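Flavbridge 100 Field Kitchen
Item no. 1752

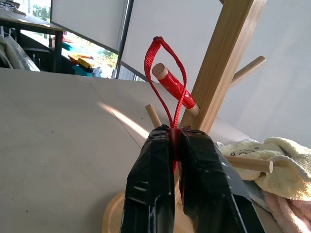 Nilmini Weerakoon wrote to us from Mendon that the rice was done before the cots were unfolded, and that the second pot was already on by the time the next bus pulled in from the river road. She also said the lid handles get too hot to hold without a glove. She was right about that, and the handles on the current version stand up higher and have a coiled grip.

We love letters like that one! The Flavbridge 100 is a cooking set for shelters, school gyms, church halls and open lots after a flood or a storm, and almost everything good about it came from people who had to cook on an earlier one in the rain. It has a 100-liter pot, a burner that doesn't mind wind, and a stand that stays put on mud. Two people can set it up. Nobody needs training beyond reading the card inside the lid, though an evening of practice makes the first real day a lot calmer.

What it cooks well

Rice, lentils, porridge, bean stew, vegetable soup, tea by the bucket. The pot has a thick bottom, so porridge (our hardest test, by a mile) can sit on low heat while you deal with something else. You still have to stir it. The paddle is long enough that you can stand back from the steam, and there's a flat edge on the end for scraping the corners.

Frying is not its strong point. Some crews do onions in the bottom of the pot before adding water and it works fine in small batches, but if you want flatbread you'll want a griddle, and we don't make one yet.

The burner

This is the part we get most excited about. The flame sits inside a deep double ring, with the air coming in from underneath, and it keeps going in the kind of gusty weather that puts an ordinary camp burner out every few minutes. It runs on bottled propane. The regulator and hose come with it and the fittings are the common ones for North America; tell us when you order if you need a different thread.

Use it outdoors or under an open-sided roof. Never run it inside a closed tent or a garage, even with the door up. Keep the bottle upright, at full hose length from the flame, on the side the wind is coming from.

What's in the set

Pot, 100 liters, stainless steel, with drain tap
Lid with raised handles
Burner with double wind ring
Regulator and hose
Folding stand with wide feet
Stirring paddle
Two long ladles
Strainer basket for the tap
Setup card and a spare gasket kit

The whole thing packs into one wheeled crate. Packed weight is 106 pounds, so plan on two people at the tailgate. The crate turns over and becomes a serving table, and yes, it is a little low for tall people. Eusebio Bravo puts his on two cinder blocks and swears by it.

Setting up

Pick ground that is as level as you can find and stamp it down. Open the stand until the cross brace clicks, then press on each foot. Set the burner on its pins, connect the hose, and brush soapy water on every joint before you light it. Bubbles mean a leak: shut the bottle, tighten, test again.

Put the pot on empty and fill it where it stands. A full pot should not be moved by anybody, for any reason. Close the tap before you fill (we have all done it the other way).

Leave nine inches clear all around the stand for air, and a good deal more than that for people. Rope off the cooking side from the serving line. Children go where the food is, and hot soup is the most common way to get hurt in a relief kitchen.

Cleaning

Hot water and a nylon brush while the pot is still warm. The tap comes apart by hand; take it apart every night, even if you only made tea. Burned porridge comes off with an overnight soak and a cup of baking soda. Please don't use steel wool on the tap seat, it scratches the seal and then it drips forever.

If the set was used with floodwater nearby, wash the outside too, including the crate wheels, with a mild bleach mix. Dry everything with the lid off before you pack it.

Storage between seasons

Keep the crate somewhere dry and off the floor. Store propane separately, outdoors, never in the crate. Once a year, and October suits most of our customers, take it all out, check the hose for cracks and cook something. The Bemonau crew makes chili for the whole street, which strikes us as a very fine way to do an inspection.

Spare parts

Gaskets, tap seats, hoses, regulators and paddles are all sold singly, and they fit every Flavbridge 100 with the gray crate. The older Wibisono stand takes the same burner but needs an adapter plate. Write down the letters stamped under the left handle of the pot before you get in touch, and Danai Sotiropoulos at the parts desk will find the right one for you.

Borrowing one

Not sure it suits your group? We keep a loan set that goes out for practice days. You pay the freight one way and we ask for a note afterward on what annoyed you. Gerrit Mofokeng handles the loan list. It gets long before storm season, so ask early.

Page last updated 2023-05-03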